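Clothing swap is back at the Kirnden hall this October

Doors at 10 in the morning, same side entrance as last time. Last spring we took in 372 pieces, way more than the tables could hold. So a few changes. Please read before you pack the car.

What to bring

Clean, wearable, season doesn't matter. T-shirts always go first, kids' sizes especially. No pillows, no single socks, no shoes with the soles coming off (yes, we got some). 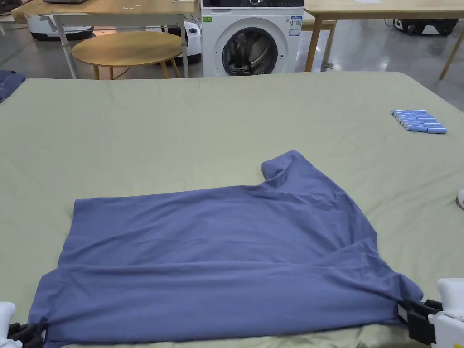
Before you drop off

Wash everything, even if it's only been in a drawer. Check pockets. We found house keys in spring and they're still in the office, by the way. Jeans folded in half lengthwise, then in thirds, they stack better like that. 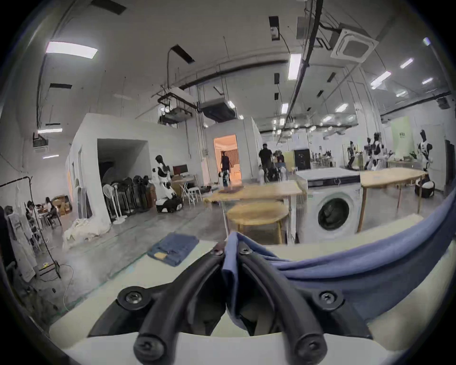
Drop-off is at the Esquivel Street door, evenings only, 6 to 8. Please dont leave bags outside. Rain got into a whole pile last time and most of it had to go. Limit is 41 items per household, which sounds odd but it's what fits in two of the big blue totes plus one on top. Hangers we have plenty of.

How tables work

Sorted by size, then by type. Small folded things up front, coats on the rail at the back. Put stuff back where you found it, folded or at least close to it.

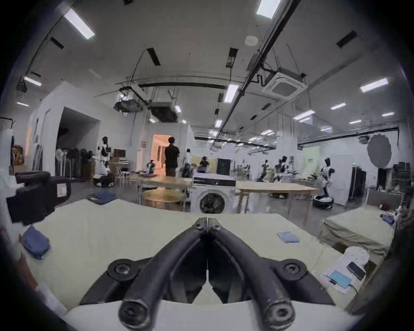 Tokens

One token per piece, up to 8 in the first hour. After that take what you like. No tokens for baby clothes, those are free all morning. Lost your tokens from spring? Old ones still good, the green ones too.
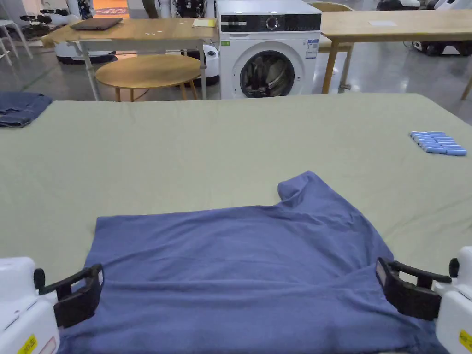 Leftovers go to the Zelard Road thrift store that same afternoon. We need two people with a van or a big trunk, gas paid. Also short on folding tables, if you can lend one put your name on the underside with tape. Anyone who can stay for cleanup gets frist pick next time. Reply to this email or leave a note in the box by the office door.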